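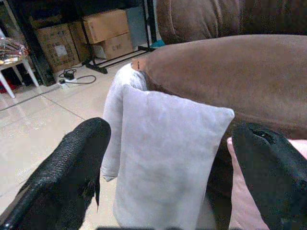

Figure 3. A light gray cushion held between two black gripper fingers, and a folded white cloth over the arm of a sofa, of the textile types covered by the household inventory.

4. Soft Furnishings and the Timing of Household Laundry

4.1 Background to the section

The preceding section dealt with clothing and bed linen, which together made up the larger part of the weekly wash in every participating household. This section turns to the textiles that are washed less often and less regularly: cushion covers, sofa throws, chair pads, arm covers, and the towels and loose cloths that are kept in living rooms. In the survey literature these items are usually placed in a residual class. Respondents are asked how often they do laundry, and the answer is taken to apply to everything made of cloth in the home. Our pilot interviews in Erkero suggested that this assumption was unsafe. Several respondents who reported a fixed washing day for clothing could not say when their cushion covers had last been cleaned, and two asked whether spot cleaning with a damp cloth should be counted at all.

For the purposes of this paper, a soft furnishing is any textile item that is kept in a shared room, is not worn, and is not part of a made bed. Figure 3 shows the two forms in which such items most often entered the inventory, the filled cushion and the loose folded cloth. Carpets and curtains were left out because their cleaning is commonly paid for as a separate service, and the costs could not be compared with those of home washing.

4.2 Sample and procedure

The inventory was carried out in 104 households, all within the Erkero and Plerkel districts. Households were drawn from the same list used for the clothing study described in Section 3, so that the two sets of records could be joined. Each household was visited by one of two field interviewers, Cherry Mae Agbayani and Shiela Tagle, who worked from a printed schedule prepared by Divina Galang. The first round of visits was completed in May. The final set of diaries was received on August 28, 2020, after which no further entries were accepted.

At the first visit, the interviewer and an adult member of the household went through the shared rooms together and listed every item that met the definition. For each item the schedule recorded the room, the fiber content if a label was present, whether the cover could be removed, and the care instructions as printed. Where a label had been cut off or had become unreadable, this was entered as "no label" and the fiber was not guessed. The respondent was then asked when the item had last been washed, by whom, and what had prompted the washing.

The household kept a diary for 12 weeks following the first visit. Diaries were paper booklets with one page per week. Any washing, airing, brushing, or spot cleaning of a listed item was to be written down on the day it took place, together with the reason in the respondent's own words. Interviewers telephoned each household every 14 days to answer questions and to encourage regular entries. No advice on cleaning was given during these calls, even when it was requested; such requests were noted and answered at the closing visit.

4.3 Coding of reasons

Reasons for cleaning were coded by Lorna Lagman and Divina Galang, each working alone on the full set of diary pages. The coding scheme had five categories: visible soiling, smell, expected visitors, seasonal or holiday cleaning, and spare room in the machine. The last category was added after the pilot. It covers cases in which a soft furnishing was washed only because a load of clothing or towels did not fill the drum.

Where an entry gave more than one reason, the first one written was used for the main analysis. We recognize that the order in which reasons are written is not a reliable guide to their weight. A second analysis, in which all reasons were counted equally, did not change the ranking of the categories and is not reported separately. Disagreements between the coders were settled in discussion with Honeylyn Dimaculangan. Most of these concerned the boundary between smell and visible soiling in homes with pets, where respondents often wrote a single word such as "dog" or "cat."

4.4 Results

Expected visitors was the reason given most often for washing removable cushion covers, ahead of visible soiling. This held in both districts and in households with and without children. The pattern was different for throws and loose cloths, which were most often washed to fill a load. One respondent in Plerkel described the practice plainly: "If there is space I go and see what is lying on the couch." Another wrote that she kept a towel over the back of an armchair so that the chair itself would not need to be cleaned, and that the towel went in with the bath towels each week.

The use of one textile to protect another was more common than we had expected. Respondents used towels, pillowcases, flat sheets, and old tablecloths for this purpose, and generally did not think of them as furnishings. In the first visits they were frequently passed over by the respondent and added to the list only after the interviewer asked. These covering cloths were washed far more often than the items beneath them. A survey that records only the sofa cushion would therefore describe the seating as rarely cleaned, while the surface with which people are in daily contact is laundered on nearly the same schedule as clothing.

Whether a cover could be removed mattered less than the printed care label might suggest. In a number of households, removable covers had never been taken off, and respondents gave two main explanations. Some were concerned that the cover would shrink and could not be put back over the filling. Others had tried it once and found the zipper stiff or the refitting tiresome. Cushions without a removable cover were brushed, vacuumed, or wiped, and in a small group of households were washed whole in the machine against the instructions on the label.

Smell was rarely given as a first reason outside homes with pets or smokers. Seasonal cleaning appeared in few diaries, but this finding should be read with care. The diary period fell outside the weeks before the main holidays, and the retrospective answers given at the first visit contained many references to holiday washing. A diary kept over a full year would almost certainly place this category higher.

4.5 Water and energy use

Washing records were matched to the machine type noted in Section 3. For loads that contained at least one soft furnishing, respondents tended to select a longer program than they used for clothing alone, and the program labeled for mixed or easy-care fabrics was seldom used. Interviews indicated that this choice was based on bulk. A throw or a set of covers was felt to be "a big wash" and was given a program to match, whatever its actual state of soiling.

Items washed to fill a load are difficult to treat in any per-item estimate. If the load would have been run in any case, the added use of water is small, and dividing the total evenly between the items overstates the share that belongs to the furnishing. If, on the other hand, the presence of the throw led the respondent to choose the longer program, the added use may be considerable. We have followed the allocation method set out by the Gromby working group, which assigns the base program to the clothing and the difference to the added item. Readers who prefer an even split by dry weight will find the necessary values in Appendix C.

Drying was mostly done on racks or lines. Filled cushions were the exception. Households with a tumble dryer used it for filled items even when they otherwise avoided it, citing the time needed for the filling to dry through and the risk of mildew.

4.6 Limitations

The households were volunteers and had already taken part in one laundry study, which may have made them more attentive than the general population. The act of listing items may itself have prompted washing. Diary entries for soft furnishings were more frequent in the first 5 days than in any later period of the same length, and several respondents told the interviewers that the visit had reminded them of covers they had been meaning to clean. We have kept these entries in the data set and marked them, so that results can be calculated with and without them.

The inventory was also limited to shared rooms. Cushions and throws kept in bedrooms were excluded, although some respondents moved them freely between rooms. Where an item was found in a different place at the closing visit, it remained in the records under its original room. Section 5 considers the combined records for clothing, bed linen, and soft furnishings, and compares them with the self-reported totals collected in the Dimaculangan questionnaire.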